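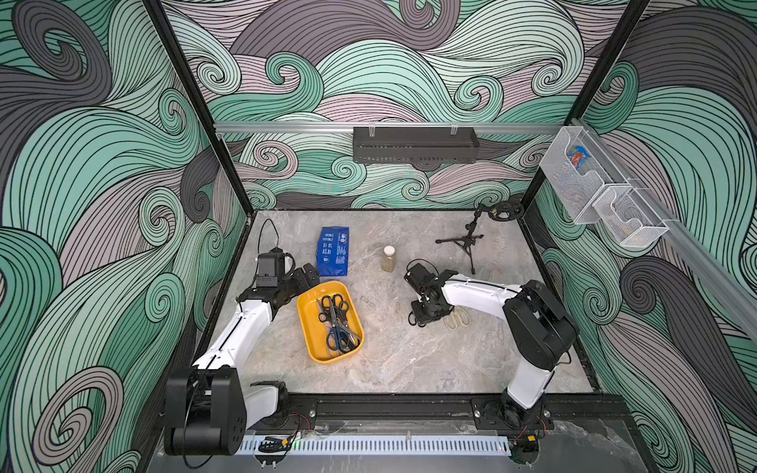
Rail baskets over a worktop: how to stop small packets getting lost?

Poppy Dawber
Posted July 2021

Hello all. I have a grey marble-patterned worktop with a silver rail on the back wall and one more rail on the right side wall. On the back rail I hung a black slotted basket, with small clear hooks. On the right rail there are two white wire mesh baskets. The wall behind has a pattern of big curling waves in mint green, charcoal and mauve, and I don't want to drill in it.

My problem is the small things. Seed packets, tea sachets, spare fuses. They lie flat on the bottom of the mesh and I forget them. Also I am not sure if the black basket will hold jars. Its width is 30 cm. What would you put where?

Carys Morgan

Dear Poppy, I had the same trouble in my kitchen in Pindimdale. What helped me was to put a piece of stiff card inside each mesh basket, standing up, so it makes two narrow parts. Then the packets stand on their edge and you can read the top of them. Cut the card a little lower than the basket.

For the jars I would be careful. It is the hooks which decide, not the basket. I weighed my full jars on the kitchen scale and together they made 900 g, and for clear plastic hooks I found this too much. Now I keep there only dry herbs in bags, and the jars stand on the worktop. If you need jars on the rail, please buy metal hooks and check that they fit the thickness of it.

Darren Horrocks

just use a drawer

Liam Sowerby

I agree with Carys about the card. I used clothes pegs also: clip each packet to the upper wire of the mesh. It is not so beautiful but it costs nothing, and mine have stayed in place for 3 years.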